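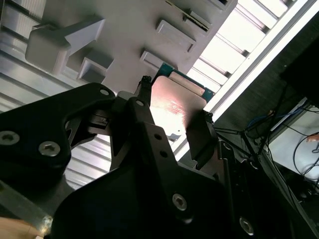

I have been putting off a new computer for years, mostly out of stubbornness and partly because I am fond of the old one, so when my brother-in-law Leopold told me to stop moaning and buy a Mösli upgrade kit I grumbled and then did as I was told. It cost me 38 pounds from Prutton, postage included. Now, I had never opened a computer in my life, and I was properly nervous of anything with a green circuit board edge and a coppery metal plate over most of its face, the sort of part you feel you ought to be wearing gloves to look at. Well! I needn't have worried so much.

The kit is a small zip case with screwdrivers, two plastic prying tools, a wrist strap and a booklet, and it's the booklet I want to praise. Whoever wrote it has clearly sat beside a frightened beginner. It tells you to take your time, to put the screws in a saucer in the order they came out, and to have a cup of tea before the fiddly bit (I had two). The type is a decent size as well, which my eyes were grateful for.

The screwdrivers are good and grippy, though the smallest is a touch soft at the tip and I wouldn't lean on it. The wrist strap is too short for anyone with a desk like mine, and I ended up kneeling on the carpet, which my knees are still discussing with me. The zip stuck once or twice too.

I started after lunch and was finished well before supper, and the old machine now wakes up before I've found my glasses. I've already promised the case to my neighbour Balthasar for his, as long as he brings it back.

Four stars from me, and a fifth if they ever lengthen that strap.

246 shares | 2 comments

Related reviews
Avari desk lamp: kind to tired eyes
Tirodix label maker, after a year of jam jars
Which screwdriver set for a small flat?

Contact us | Copyright, all rights reserved | Back to top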